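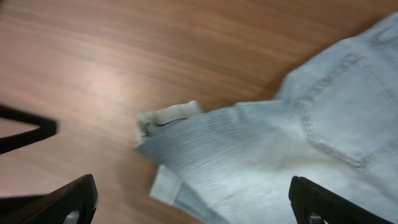

Will the arms take our jobs at the folding tables? They have taken two of the tables so far, and the women who stood there now stand somewhere else in the same hall.

I write this question first because my sister asked me it on the telephone, and I answered her too fast. Now it is evening, I have tea, and I can answer more slowly.

Mon 7 August

Early shift at Trudstead. The bus from Teltolby came late and I changed my shoes in the corridor. On the board there was a new sheet with our names in two columns, "manual" and "with arms". I am in the second column until the end of the month.

The work with arms is strange for my body. In July I folded all day and in the evening my shoulders burned. Today my shoulders are fine, but my eyes are tired and my feet are cold, for I stand and watch. When a piece goes wrong I press the yellow button, put the cloth straight with my hand and press again. After 14 times I stopped to be angry about it.

Denim is the hard thing. A shirt is soft and forgives you. Denim has thick seams and it wants to stay as it was in the bag. I know this in my fingers after many years, and I could not explain it to the man from Gamage when he asked me to write down how I do it. I wrote: first find the waist. Then I sat with the pen and had nothing more. 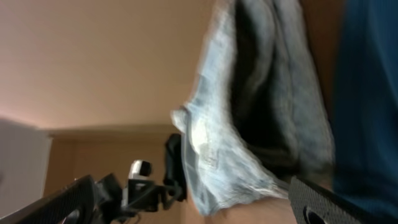
What is changed at the table

We talk less. Before, four of us stood close and one could tell a whole wedding from the soup to the dancing. Now between me and the next person there is a space, and the motors make a small noise, not loud, but you must raise your voice over it. At lunch we are all talking at the same time, like children let out of school.

The pay is the same for now. The paper says that the target for the manual tables is 200 pieces in a shift, as before. For my table there is no number yet, and I do not know if I should be glad. A number can be unfair, but at least you see it.

I must also write the good part. The older colleague with the bad wrist got a place in the other column too, and she went home today without her bandage. She is slower than the young ones with the screen, but she sees a twisted leg

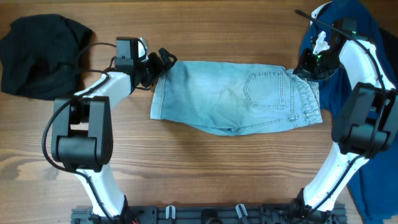 before any of us, and she has already pulled her glove on when I am still looking for the button. I think that they should pay for this kind of seeing. On the sheet it is called "assistance".

After lunch there was a meeting of 40 minutes about Dredau, the other hall, where the arms will come in winter. They asked who wants to go there and teach the people. I did not lift my hand. On the bus I was sorry for it, and I practiced in my head what I would say to them, in correct sentences.
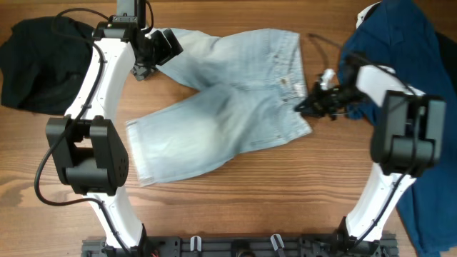 Reading time: 2 min

I will ask tomorrow if the list is still open. I must also bring thicker socks, and give back the key of locker 14, which I still have in my coat.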